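Procurement records notebook, February
Purkance ledger, second pass 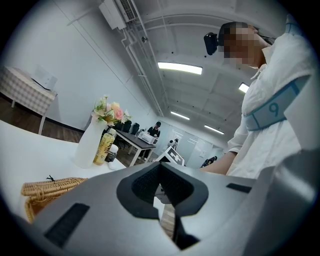 Good morning on the Purkance invoices! I finally got the supplier table to join to the payments table without dropping rows, and the first thing that fell out was a run of 14 payments to Brulby, all for "advisory services", all just under the limit where the board would have had to sign. Thư and I had been looking for this pattern in the wrong year. The trick was matching on bank details and leaving the company name alone, as Brulby is spelled three different ways. For the labels I've gone with plain numbers, big and dark like the 9 on the light-blue armband, so file 9 is now Brulby and stays Brulby whatever name is on the letterhead. Old labels (B-alpha, B-prime, whatever I was thinking) are retired.

Dragica Delić rang just before lunch. She sat on the Purkance audit panel and has kept her copies of the minutes, bless her. She's happy to scan them, 600 pages, and wants them back in the same order. The minutes for the Tarawneh depot contract are in there, including the meeting where the tender was reopened. I've wanted to see that one for ages.

Things I got wrong yesterday:
- counted 2 credit notes as payments, fixed in the sheet
- read the Tarawneh dates month first. They're day first. Redo the timeline!

Besico is the odd one. It shares a postal address with Brulby but the directors are different, and the work it billed for (fleet tyres, mostly) looks like it was really done. There are delivery dockets and the depot signed for them. I don't want it lumped in with the others on a shared address, half that street uses the same mail agency. Parked in its own colour for now.

Thư Quan's script flags any invoice paid within 15 days, when everyone else was waiting months. Lovely idea and it runs in no time. Brulby lights up nearly top to bottom.

Next: rerun with the corrected dates, ask Dragica whether the annexes were kept with the minutes, write to Purkance for the delegation limits as they stood when the contract was signed.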